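Bench notebook – Shahbazi block kit, fit check
August, started 7:00

Second pass on the colored set. Parts out: purple base, green U, brown T, dark bracket, blue peg, red peg. Base is the heavy piece and stays put, everything else is referenced to it. Order on the Zavuldale sheet: green into the slot, brown over it, pegs last. I left the bracket out of this pass.

Green part first. It goes in square to the long side of the base. Check both sides before letting go, as a tilt of one prong is hard to spot from the front.

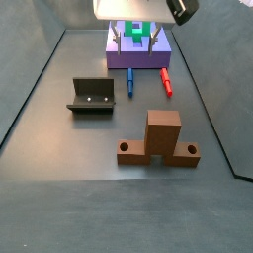 Green part at the slot. Pegs and bracket in front, brown part right foreground.

Slot notes. The slot is long and narrow and stops short of the front edge. There are two round holes in the bottom, one toward each end, and the green part belongs at the rear. The gap between the prongs has to leave the rear hole open. If it does not, back the part out and reseat it. Do not push it along the slot – that was how we marked the first Vustby base.
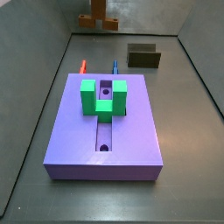

Green U in the rear of the slot, both holes clear. Pegs behind the base.

Brown part next. Upright to the rear, between the green prongs, holes lined up over the slot. Lower it straight. I want the side clearance written down on every pass from now on, left and right separately, measured at the prongs with the feeler set from the Bonance drawer. Today's target is 4 good seatings in a row before the pegs get tried at all.
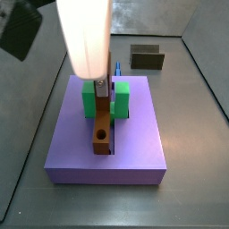 Brown part over the base, hole toward the front, leg close beside the slot.

Open items:
– Peg orientation. Sheet does not say which end leads. Tainá Vieira thinks narrow end down, I agree, sheet needs a line.
– Peg color to hole. Front and rear are not assigned. Proposing blue front, red rear.
– Slot edges. Light pass with 1000 grit, then 2000, on the spare base only. Compare against the untouched one.
– Bracket. Needs its own page.

Parts go back in the tray by color. Clearance table is on the next page, left column still to fill in.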